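Budget for the Wiping, Too
Home robots are getting close enough to plan for. Start with the chores.

8 August 2022

Everybody asks me what a household robot will cost. I love the question, but I'd start with a different one: what do you want wiped?

Cleaning is where the exciting work is happening. Lostach, the home robotics outfit I visited in June, plans its whole equipment list around ordinary chores done by people in ordinary rooms. Chalk scribbles coming off a dark board, one hand holding the edge and the other pushing a cloth, tell a buyer more than any spec sheet I've read.
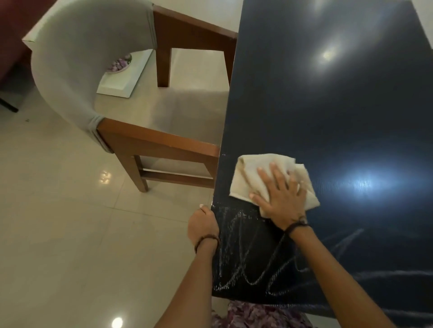
What goes on the list

Look at how much is going on in that one chore! You need two arms, because something has to steady the work. You need a grip that can manage a crumpled cloth. Then there's the shine — a glossy surface throws light back at a camera, so pay for good vision before you pay for speed.

Lostach leases its arms from Rokgate at $600 a month each and buys its cloth-handling fingers from Trernel at $323 a set. Two arms, two sets of fingers, and you have a serious pilot. Spare fingers belong in the first order, and so does a service plan.

Chairs are the harder test. A wooden frame has angles, and the spot where an armrest meets a curved back takes a folded cloth and some careful pressure.
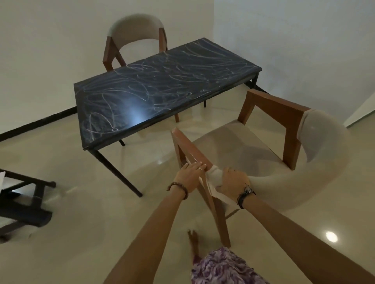 So leave room in the plan for a second season. Lostach spent its first on flat surfaces only and moved on to furniture with a software add-on called Deng, which runs $327 a year. I'd copy that order happily. Rent first, keep a list of the chores you really do at home, and put off the big purchase until the machine can get through the top few.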